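April 2, 2018

Adhesive trial, Skellametti two-part, second batch

Picked this up again after leaving it alone since January. The question is still whether the new glue is worth switching to for the shelf brackets, or whether we have been talked into it by a nice brochure and a free mixing nozzle. I lean toward the brochure.

Setup same as last time. Steel strips, 242 grit-blasted lap joints in total across both batches, half wiped with solvent and half left as they came out of the blasting cabinet. Cure in the back room. Pulled on the old tester, which still reads a little high at the bottom of the scale, so I ignore anything down there.

Strongest pull today was 2757 N. The rep from Ernico will want to quote that number and I would ask everyone not to hand it to him. It is one joint. The one beside it in the tray, same wipe, same mix, same clamp, let go well short of that, and the break was clean off the metal on one side. A clean break off the metal means the glue never grabbed. If it were as forgiving of surface prep as they claim, I shouldn't see that on a wiped strip at all.

Things I don't trust yet:

Mix ratio. The first squeeze out of the nozzle is always streaky. I threw away the first bit each time but I have no idea if I threw away enough.

Bond line. No spacers in this batch. I meant to use the glass beads and couldn't find them. So thickness is whatever the clamp gave me.

Room temperature. The heater was off when I came in and I don't know since when. The log sheet on the door has a gap in it.
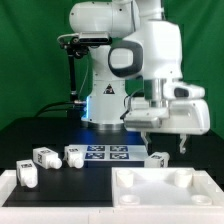
Barbara Piątek read the above over lunch and thinks I am being unfair to the glue. Her view is that a missing spacer could explain the whole spread by itself, that the Jakubowski paste we use now would look just as ragged if anyone bothered to test it this way, and that I should pull some of those before writing anything rude.

Fine. She has a point about the Jakubowski. We have used it so long that its numbers are folklore. The only sheet I can find on it is a photocopy with no date and somebody's coffee on the column that matters. I still don't buy the spacer explanation for the clean breaks. A thick bond line makes a weak joint, but it ought to tear through the glue and leave some on both faces. Mine had one face bare.

Next: 8 strips of each glue, beads in, all wiped by the same person. Leave 3 of each on the windowsill through the warm part of the afternoon and see if the cure is as touchy as I suspect. Write the heater setting down BEFORE mixing.

The Rornidcombe order can go out with the old paste. I'm not changing glue on a customer job on the strength of one good pull.

Need more nozzles. Beads may be in the drawer under the scale, check there first.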